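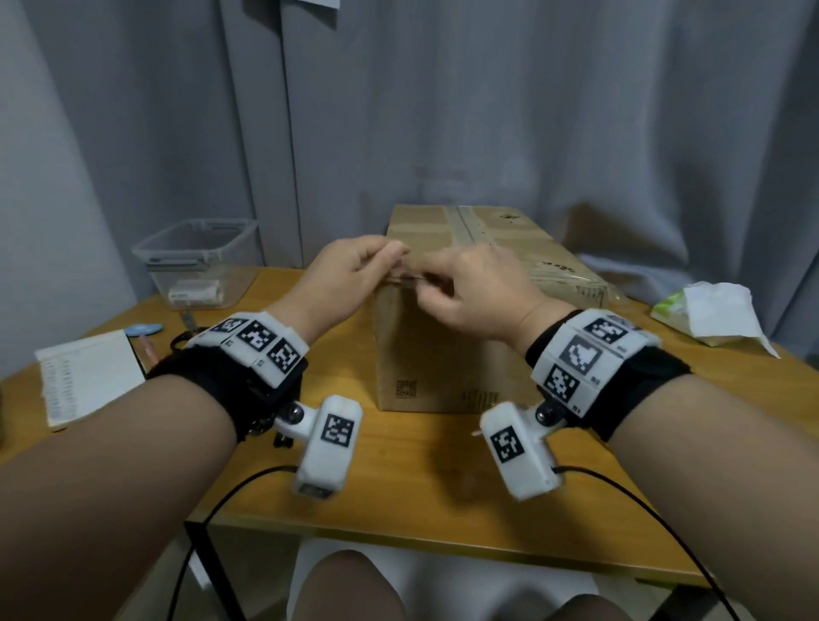 Print this page | E-mail this page

Projects > Tolby > Progress reports > Open day

News Projects Reports People Contact

The open day in Dornden was the main activity of this reporting period, and I describe it first, before the budget questions. We received 93 visitors in the two rooms, more than we had planned for in the application. The first room was for talks and posters, the second for the demonstration of how we record hand work for the Tolby arm. Most visitors stayed longest at the recording desk, where a person with a tracking module and a small camera at each wrist worked on a taped cardboard box with bare hands. The square markers on the modules caused many questions, and we should have put a short text about them on the wall. I have written this text now and it will be used next time.

The programme was repeated four times during the day. Each round started with a talk of 18 minutes by Danylo Boiko, then the group moved to the second room. In the first round the groups became mixed in the corridor and some people heard the talk twice. From the second round we gave out coloured cards at the entrance and the problem did not return.

The Tolby arm itself was shown only in the last two rounds. In the morning its controller did not accept the new settings from Matos, and we decided not to run it in front of guests before it was checked. Danylo explained this openly to the visitors. In the afternoon the arm opened boxes of one size, at slow speed and behind the safety screen. It is still weak with tape that is pressed flat on the cardboard. Two attempts were stopped by hand and I have noted them in the log.

Feedback

We collected 40 completed forms. The visitors liked that they could stand close to the desk and ask during the work. Several wrote that the talk was too technical at the beginning, and I agree with them. A teacher from Drorkness asked if her pupils can come as a separate group - I answered that it is possible but I would like your opinion, as school visits are not in the present agreement.

There were also complaints. The second room was warm, the people at the back did not see the hands well, and the signs from the car park were missing at one corner. For the next visit we will place a screen on the side wall which shows the desk from above.

Recording work

The recordings of opening and closing boxes continue as in the plan. The cables from the wrist cameras are still a difficulty for some of our operators, who say they must think about them when they reach far. We have ordered longer ones. The part on folding bags started late and will need more weeks than I wrote in February. I ask you to accept a later date for this part only; the other dates stay the same.

Costs of the open day were inside the approved amount. The receipts are sent separately to your office by post.

Dornden, August 31, 2022

Back to reports | Print this page | E-mail this page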